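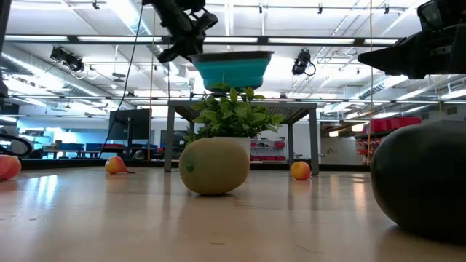
4.3 Placing the Cevar soil sensor

The Cevar sensor reads soil moisture at the depth of its probe tips and reports to the Trekico base unit every 120 minutes. Readings depend heavily on where the probe sits and on free air above the soil surface. Anything held close over the plant shades the light cell on the sensor head and can trigger a false LOW LIGHT flag. Keep the space above the plant clear during calibration.

1. Water the pot until water runs from the drain hole. Let it stand overnight.
2. Remove the protective sleeve from the probe. Keep the sleeve for storage.
3. Push the probe straight down, midway between the stem and the pot wall, until the soil reaches the ring mark. Do not twist.
4. Press and hold the sensor button for 4 seconds. The status light blinks green.
5. On the base unit, select ADD SENSOR and enter the channel number printed on the label.
6. Wait for 3 short beeps. The first reading appears on the channel screen.

CAUTION: Do not force the probe into dry or root-bound soil. Bent tips cannot be straightened and are not covered by the Plunbridge service plan.

NOTE: The base unit accepts up to 4 sensors. If a fifth is added, the oldest channel is dropped without warning — write down channel assignments before adding or replacing a sensor.

NOTE: Coarse mixes (bark, perlite, orchid media) read low. Select COARSE in the soil menu, or use the longer Berchtold probe, sold separately.

If no reading appears after step 6, move the base unit closer and repeat from step 4. If the light blinks red, replace the battery (see 6.1). A steady red light means the probe is not in contact with soil — press the soil firm around the shaft and wait for the next report.

Do not leave the sensor in the pot when repotting.

Print this page | E-mail this page
Shares: 3
Last updated: August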